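Home About Recipes Get Involved Contact

Could you cook from an old recipe card for me?

I've been putting together a community cookbook for Trutdale, and I'm at the stage where I badly need other people's kitchens. Mine has been doing all the work since July and I'm heartily sick of my own rock buns.

It started with a tin of recipe cards I bought at a house clearance in Pamton. The oldest is dated 1935 and the newest is 973 cards further along, in a completely different hand, with a pudding made of tinned pears and what I can only call optimism. Somebody kept that tin going for years! Lots of the cards say things like "bake until done" or "a good knob of butter, or more", so before any of them go in the book I want them cooked by ordinary people who'll tell me what went wrong.

So I'm looking for home cooks. You don't need to be any good (I mean that kindly). I'd love to hear from people who cook every night, people who bake at Christmas and never again, students with one pan, and anybody who remembers eating this sort of food as a child. You'll get 2 cards from me by post, one savoury and one sweet, and you cook each of them once, following the words as closely as you can stand to. Then you fill in a short sheet – how long it took, what you had to guess, whether you'd make it again.

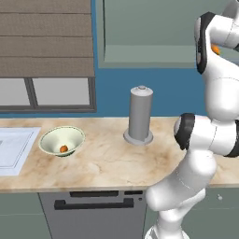

Do I have to pay for the ingredients myself?

You buy them and keep the receipts, and I'll pay you back up to the limit printed on your sheet. Khalaf, the grocer's on the Erkau road, is also giving testers flour and sugar if you show them your card at the till.

A few other bits. Please tell me about allergies when you write, as there is a great deal of suet and a lot of egg. Vegetarians are very welcome, I've put aside a bundle of cards for you. Gas, electric or an old range, I'm happy with any of them, but do say which, because half the cards just give "a moderate oven" and I'm trying to work out temperatures for the book.

I can't pay a wage, I'm afraid, but every tester gets their name in the back and a copy when it's printed. We're doing 1000 of them, so there'll be enough to go round.

If you fancy it, drop me a line through the contact page with your postal address, what you cook on and anything you can't or won't eat. I won't be offended if it's the tripe – I've cooked that one myself and you can have it only if you ask.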